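Diario de octubre, jueves por la noche

Sigue sin resolverse lo del contrato de la luz.
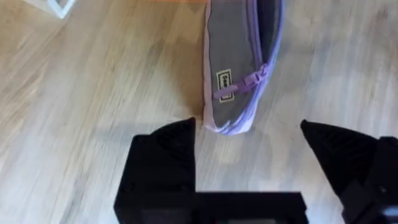

La reunión sobre la planta solar de Tondum ha durado hasta las diez y salgo con menos claridad de la que llevaba. Pascual Navarrete presentó la propuesta de Telier: alquilar los terrenos de la ladera sur, montar los paneles y vender la electricidad a la red, con un descuento en la factura para los vecinos empadronados. Tomé notas en el reverso del orden del día. El estuche gris con el borde lila es el que uso para los bolígrafos de estas cosas, y dentro guardo también los recibos de la luz doblados en cuatro. El último lo saqué para compararlo con la tabla de Pascual y no me coincidía el término de potencia.

El descuento que ofrecen sería de 200 euros al año por vivienda. Efthymia Nikolaidis preguntó qué pasa si Telier vende la planta a otra empresa, y le contestaron que el compromiso se mantiene. Pidió ver la cláusula. No la tenían allí. Quedaron en mandarla por correo.

Después habló Lefteris, que tiene dos parcelas en la ladera y ya ha firmado la opción de arrendamiento. Dice que el almendro no le da ni para el gasóleo y que a su edad no va a plantar otra cosa. Lo entiendo. A mí me preocupa más la línea de evacuación, que en el plano cruza el camino de la fuente y pasa por detrás de las casas bajas. Pregunté si se podía enterrar ese tramo. La técnica, Athina Andreadis, dijo que técnicamente sí, que lo encarece mucho y que dependería de la distribuidora. Apuntado queda.

Hay otra opción de la que se habló poco: la cooperativa. Tiina Rantala trajo los números de una instalación pequeña en los tejados del colegio y del almacén viejo, sin línea nueva. No llega para todo el pueblo, pero cubriría el alumbrado y 13 viviendas. La cuota de entrada sería de 1.780 euros por socio, y ahí se torció la cosa. Dos personas se levantaron a por el abrigo.

No se votó nada. El alcalde quiere llevarlo al pleno antes de que acabe el mes y a mí me parece pronto, con la cláusula sin ver y el trazado sin cerrar.

Al llegar a casa he vuelto a mirar el recibo. Me están cobrando más potencia de la que creía tener contratada. Mañana llamo a la compañía a primera hora, y si me queda rato escribo a Efthymia para que me reenvíe el correo de Telier cuando le llegue.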